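Equipment diary, Lorkholm site, July

The morning was given over to the second-year equipment plan. The sum set aside for the workcell stands at 3,483 pounds, and the office has asked that no order be placed until each line has been tied to work the cell is already doing. I therefore spent an hour at the bench with the draft list before returning to the figures.

The present task is the handling of soft household goods, which remains the strongest argument for keeping two arms in one cell. A single arm would free nearly 2,000 pounds for other uses, and the question was raised again at the Gurnon meeting. My view is unchanged. Fabric items of this size need to be held from both sides, and I have written as much in the margin of the draft.
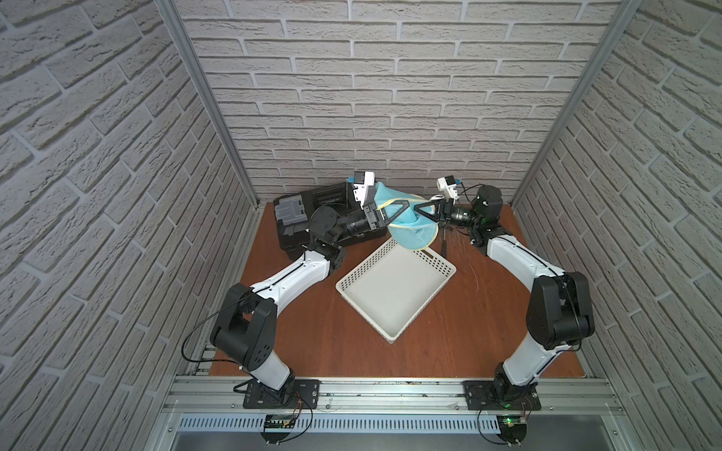

Two-arm cell, with the mesh bag held between the grippers.

Gripper fingers are the first line on the list. Bolger has quoted 53 pounds a pair for the open pattern and rather more for a padded version. I have asked for the open pattern only, with one padded pair on loan if the firm will agree to it. The wrist cameras are to be kept for a further year. Spare cables for them should be bought now, as the last delivery took far longer than had been promised.

The second line is 400 pounds for goods to be handled. This was questioned, on the grounds that laundry baskets and hampers are cheap. The sum is meant to cover a full year, and also storage, for which no provision was made last time. I have added a note that items with lids and soft rims should be favoured over plain boxes, of which the store has enough.

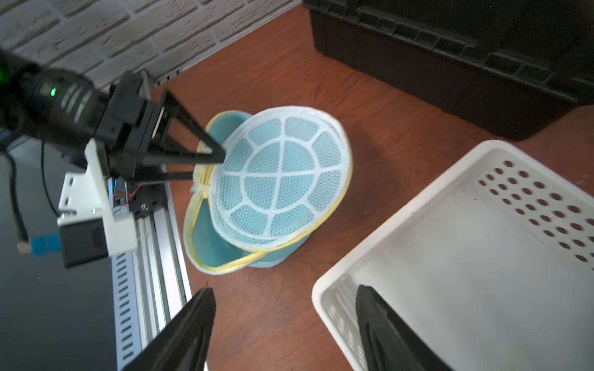 The third line, a replacement controller from Nanach, has been moved to the following year. The quotation did not include fitting, and a revised one has been requested. Should it arrive before the plan is closed, the matter may be reopened, but the fingers and cables take priority.

The revised draft was sent to the office at half past four. Still to be settled: whether delivery charges are to be met from this budget or from the general account, and who is to sign for goods received in August.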